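首页　课程与项目　学生报告　参观与实习　下载　联系我们

双臂移动平台洗衣篮搬运演示的观察与分析
——Griser公司Dudgate实验场地开放日参观报告

摘要

本报告记录课程小组参加Griser公司开放日的过程,重点分析其中的双臂洗衣篮搬运演示。演示由遥操作采集与策略自主执行两部分组成,两部分使用同一套机械臂、夹爪和相机。报告依次说明参观背景、平台结构、任务划分、现场观察到的执行过程和失败类型,最后给出小组对课程样机的修改意见。文中涉及的数据量由讲解人员口头提供,其余内容来自小组笔记。小组没有取得原始数据,因此不对成功率作定量评价。

一、参观背景

本学期课程项目的题目是“柔性物体容器的双臂搬运”。项目要求用两条机械臂将装有衣物的篮子从地面移到指定位置,过程中篮口保持大致水平,衣物不得掉出。小组在前期仿真中把篮子建模为刚体长方盒,把衣物简化为固定在盒底的质量块,两侧抓取点取在长方盒短边的中点。仿真中的搬运动作稳定,但换到实验室样机上之后,问题集中出现在三个环节:夹爪接近提手时的位姿误差、双臂起升不同步,以及篮体受力后的变形。

任课教师建议小组在修改样机之前先观察一套较成熟的系统。Griser公司的开放日安排在2025年11月21日,地点在Dudgate的实验场地,演示使用其中名为Cárdenas的展厅。展厅按家庭环境布置,地面为浅色木纹地板,靠墙一侧是浅蓝色的柜体和家电,机器人在其前方的空地上作业。观众站在侧面的隔离线之外,可以直接看到篮子和机械臂,也可以通过一块显示屏看到机器人头部相机的画面。

小组出发前拟定了观察提纲,内容如下:

抓取点的选择及其与提手几何的关系;
夹爪闭合前的对准方式,是否存在二次调整;
双臂之间的时序约束由哪一层软件保证;
衣物的形态对视觉识别的影响;
地面反光和运动模糊对头部相机的影响;
失败之后的恢复方式。

提纲中的最后一项在现场得到的信息最少,原因见第五节。

二、平台概况

演示平台为双臂构型,两条机械臂左右对称安装,型号相同。末端为平行夹爪,两指呈渐细的尖形。夹爪与前臂之间有一个绿色塑料转接件,外形为扁平的弧形楔块。讲解人员说明,转接件由公司自行设计,用途是在不改动前臂法兰的条件下固定夹爪和腕部相机,同时为线缆留出转弯空间。腕部相机安装在夹爪外侧,左右各一台,加上头部相机,构成系统的全部视觉输入。平台没有安装腕部力传感器,接触力由关节电流间接估计。

控制软件名为Tuvden,分为上下两层。上层接收图像和关节状态,输出一段未来的关节目标序列;下层以固定周期对序列做插值,并检查关节限位、速度和两臂间的最小距离。上层的计算时间有波动,下层的周期固定,两层之间用缓冲区隔开。如果缓冲区耗尽而新序列尚未到达,下层保持最后一个目标位置,不作外推。这一处理方式与小组样机不同。小组样机在同样情况下沿末端速度方向继续外推,在实验室中曾造成夹爪碰撞篮壁。

关于标定,讲解人员介绍了一种较简单的做法:每次更换转接件之后,让夹爪依次接触标定板上的固定位置,用关节读数反算相机外参的修正量。修正量超过阈值时,系统拒绝进入自主模式。阈值的具体数值没有公开。

三、任务划分

搬运任务在软件中划分为接近、对准、闭合、起升、移动、放下六个阶段。划分只用于记录和统计,策略网络本身不接收阶段标签。操作员在采集数据时也不需要按键切换阶段,阶段边界在采集之后由程序根据夹爪开度和末端高度自动标注,再由人工抽查。

接近阶段的起始条件为:篮子位于两臂之间的地面上,两夹爪张开,指尖朝向篮体。篮子的初始位置和朝向在一定范围内变化,范围由地面上不可见的定位投影给出,投影在记录开始前关闭。衣物由工作人员随手放入,不做整理。讲解人员认为,衣物堆叠形态的随机性对头部相机画面影响较大,对抓取动作本身影响较小,因为抓取对象始终是提手。

对准阶段是整个任务中用时最长的部分。提手位于篮子的两个短边,带有开槽,夹爪的一指需要进入槽内,另一指留在外侧。槽的方向决定了夹爪的滚转角,允许的偏差由指尖宽度和槽宽之差决定。小组此前的仿真没有建立槽的几何模型,只规定了抓取点的位置,没有规定夹爪的滚转角,这是样机在对准环节反复失败的直接原因。 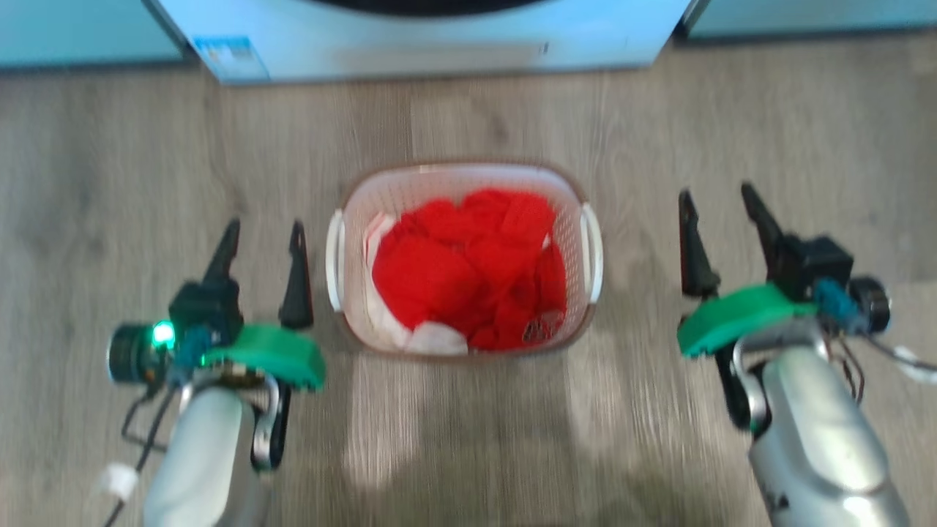 报告人:Uchenna Tijani　Ayodele Ibrahim　｜　机器人系统课程项目小组

从头部相机的视角看,接近阶段的几何关系比侧面观察时清楚得多。白色洗衣篮横放在两夹爪之间,两端提手分别朝向左右,夹爪均为张开状态,指尖到达篮体上半部的高度。篮内红色衣物占据了大部分空间,左侧和下方露出白色织物。红色衣物与白色篮体反差明显,而白色织物与篮壁颜色接近,靠近篮角的一处白色褶皱在画面中容易与篮沿混淆。小组在实验室中使用的衣物全部为深色,没有遇到过这种情况。

画面还反映了两个与感知有关的问题。第一,木纹地板在篮子前方形成一片较亮的反光区,纹理在该区域变得模糊。第二,两夹爪与两侧提手的距离并不完全相同,左侧夹爪略近。讲解人员在问答中确认,系统不要求两臂同时到达,允许一侧先完成对准后等待,等待时长由策略自行决定。

四、现场观察

4.1 遥操作演示

演示的前半部分由一名操作员完成。操作员坐在控制台前,双手各持一个与机械臂运动学结构相同的小型主手,从显示屏观察头部画面和两路腕部画面。操作员的视线在对准阶段主要停留在腕部画面上,起升之后转回头部画面。小组在笔记中记录了视线切换的大致时机,与夹爪闭合的时刻基本一致。

操作员的动作有几处值得注意。其一,在闭合之前,操作员会让夹爪沿提手方向作小幅往复移动,直到指尖在腕部画面中不再被篮沿遮挡。其二,闭合动作在两侧分别进行,先完成的一侧保持夹持力,但不起升。其三,起升开始时,操作员先把两侧提手同时向外轻拉,使篮体产生少量张力,再向上运动。讲解人员将第三个动作称为预张紧,认为它可以减小篮壁在起升瞬间的变形。

小组样机采用的是先垂直起升、再依靠篮体自重找平的方法。与预张紧方式相比,前者在起升瞬间提手与夹爪之间存在间隙,载荷转移时会产生冲击。样机测试录像中篮体的晃动即发生在这一时刻。

4.2 自主执行演示

后半部分为自主执行。工作人员将篮子放回地面,重新放入衣物,改变篮子朝向,然后在控制台上启动Tuvden的自主模式。现场共完成两轮,间隔期间工作人员整理了一次线缆。

首轮执行过程平稳。双臂接近后,左臂先进入对准,右臂在提手外侧停顿后继续靠近。夹爪闭合过程中没有出现明显的往复调整,闭合后可以观察到轻微的向外动作,与操作员的预张紧相似。讲解人员说明,该动作没有单独编程,来自示教数据。篮子离地之后沿水平方向移动到目标位置,放下时一端略早触地。

次轮执行中,篮子的初始朝向偏转较大,右侧提手部分被衣物的边缘遮住。右臂首次对准时,外侧指碰到提手表面,夹爪没有进入槽内。系统随后将右臂后退一小段距离,重新接近并完成闭合。后退动作持续时间较短,没有语音或灯光提示,部分观众没有注意到。左臂在此期间一直处于已夹持状态,篮体因此向左侧有轻微移动,右侧提手的位置也随之改变。小组认为,这一耦合是双臂任务与两个独立单臂任务之间最主要的差别:一侧完成抓取之后,另一侧的目标不再静止。

4.3 移动与放下阶段

移动阶段两臂末端间距基本保持不变。从侧面观察,篮口没有明显倾斜。讲解人员介绍,下层控制器没有加入显式的水平约束,水平状态由策略输出的左右高度差维持。小组对此提出疑问:若没有显式约束,衣物重量偏向一侧时能否保持水平。答复为关节电流中已经包含载荷信息,策略可以据此调整,但公司没有就偏载单独做过测试。

放下阶段的判据为末端高度与关节电流的组合。只使用高度会在地面不平时产生误判,只使用电流则容易受到衣物晃动的影响。触地之后夹爪并不立即张开,先沿竖直方向卸载,再张开并后退。如果直接张开,指尖可能挂住提手槽的边缘,将篮子带离目标位置。小组样机此前出现过同样的现象,当时误认为是夹爪张开速度过快,并为此更换过一次驱动参数,没有改善。

五、数据与训练

讲解人员提供的数据规模为3469条示教轨迹,全部由遥操作采集,任务均为洗衣篮搬运。其中有500条专门采集自恢复过程,即操作员有意将夹爪置于错误位置,再将其纠正到可以闭合的状态。讲解人员认为次轮演示中的后退和重新接近与这部分数据有关,但没有展示去除该部分数据后的对照结果,所以本报告只记录这一说法,不作为结论引用。

轨迹的采集工作从五月开始,使用过两个版本的转接件。旧版本的腕部相机角度不同,图像不能直接与新版本混用。公司的处理方式是保留旧数据,在训练时加入版本标记。小组询问是否考虑过用图像变换统一视角,答复是做过尝试,近距离下遮挡关系不同,变换后的图像在夹爪附近有空洞,没有继续。

数据筛选由人工完成。以下几类轨迹会被剔除:

采集过程中操作员长时间停顿;
任意一路相机出现丢帧;
篮子在夹爪接触之前被推动;
放下之后衣物有任何部分搭在篮外。

第三类剔除条件与恢复数据之间存在一定矛盾。恢复数据本身就包含夹爪与篮体的非预期接触,如果按同一标准筛选,其中相当一部分应当剔除。讲解人员表示恢复数据使用单独的标准,具体内容未作说明。提纲中关于失败恢复的问题因此没有得到完整答案。

关于头部相机画面的模糊问题,讲解人员说明训练时保留了模糊帧。公司早期曾按清晰度剔除图像,结果策略在平台移动后的短时间内输出不稳定,恢复使用模糊帧之后该现象减轻。小组样机的头部相机固定在支架上,不随平台移动,暂时不受影响,但项目第二阶段计划加装移动底盘,届时需要考虑。

六、失败类型整理

现场只观察到一次对准失败。其余类型来自讲解人员的叙述,小组按发生阶段整理如下。

接近阶段:提手识别错误。白色织物搭在篮沿上时,系统可能将织物褶皱当作提手。处理方法是增加浅色衣物的数据。

对准阶段:指尖未入槽。主要原因是滚转角偏差和衣物遮挡。处理方法为后退后重新接近。

闭合阶段:夹住衣物。衣物边缘垂在提手处时,夹爪可能将衣物与提手一起夹住。这种情况下任务通常仍能完成,但放下时衣物会被带出篮外,按判定标准记为失败。

起升阶段:单侧滑脱。多发生在预张紧不足时。滑脱后系统不作空中补救,直接将仍被夹持的一侧降到地面。

移动阶段:线缆受阻。夹爪线缆沿前臂外侧走线,当两臂外展角度较大时,线缆可能拉紧并影响腕部姿态。现场使用扎带将线缆固定在前臂上,在弯曲处留有余量。

放下阶段:指尖挂住提手。处理方法见4.3节。

在上述类型中,与小组样机重合的有对准、起升和放下三个阶段。线缆问题在样机上没有出现过,原因是样机的工作空间较小。

七、对课程样机的修改意见

7.1 模型

在仿真中为篮子增加提手槽的几何模型,抓取点由位置改为完整位姿,其中滚转角按槽的方向给定。篮体仍按刚体处理,但在提手与篮体连接处加入一个扭转弹簧,用来近似受力变形。弹簧刚度通过对实物提手加载测量得到。

7.2 控制

取消缓冲区耗尽时的外推,改为保持最后目标。起升前加入预张紧动作,向外位移由关节电流限制,不设固定行程。放下后的夹爪张开动作推迟到卸载完成之后。双臂之间增加等待条件:两侧夹爪均判定为已夹持,才允许进入起升。

需要说明的是,Griser的系统没有显式的等待条件,其时序来自示教数据。样机使用规则控制,不能照搬这一做法。

7.3 感知

样机目前没有腕部相机,对准完全依赖固定相机。从演示看,提手附近的遮挡主要来自夹爪自身和衣物,固定相机无法解决。小组建议在左右夹爪外侧各加装一台小型相机。转接件由Ayodele Ibrahim设计,初稿参考了演示平台的楔形外观,尺寸按样机法兰重新确定。相机视轴应朝向指尖前方,并在夹爪闭合时仍能看到提手槽的一端。

7.4 测试

测试用衣物增加浅色织物,并规定至少一件与篮体颜色接近。衣物由不参与调试的组员放入,放入后不得整理。测试记录增加阶段字段,以便按阶段统计失败。记录程序由Uchenna Tijani修改,沿用现有文件格式,只增加列,不改变原有列的顺序。

八、局限

本次参观的观察时间有限,自主执行只看到两轮,不足以支持任何关于可靠性的判断。隔离线与作业区之间有一定距离,夹爪闭合瞬间的细节主要依靠显示屏画面,屏幕显示与实际动作之间可能存在延迟。讲解内容未经书面核对,第五节中的数据规模和第六节中的失败原因均以小组笔记为准。

另外,演示环境与实验室在地面材质和照明上差别较大。样机所在实验室为深灰色地面,没有明显反光,因此第四节中与反光有关的讨论暂时无法在样机上验证。小组计划在测试区铺设一块浅色木纹地板后重复对准试验,地板的采购申请已随本报告一并提交。

附:后续工作安排

完成转接件打印与装配,检查与法兰的配合间隙;
测量提手连接处刚度,更新仿真参数;
修改下层控制程序,先在空载条件下验证等待条件;
在加装腕部相机之后重新标定,保存标定前后的外参;
以浅色衣物重复原有测试项目。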